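Equipment planning for retail robot cells

Equipment planning for a retail robot cell covers the purchase, siting and upkeep of a two-armed robot and the shelving it works from. The method was set out by Holger Solberg in the Platine planning guide, which splits the budget into capital items and running items.

Capital items
Arms, grippers and shelving are priced together – a gripper chosen late may not fit between shelf tiers. Platine allows 40 percent of capital for the arms and 2 spare finger sets per cell. 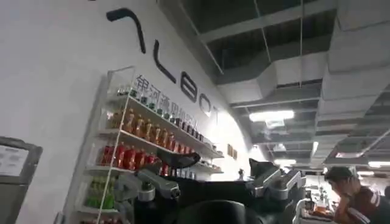 Running items
Finger wear, calibration and replacement stock are charged yearly. The guide sets an inspection every 300 hours of operation. Orders placed by March fall within the same budget year.

See also
Aton cell layout
Vultetti cost model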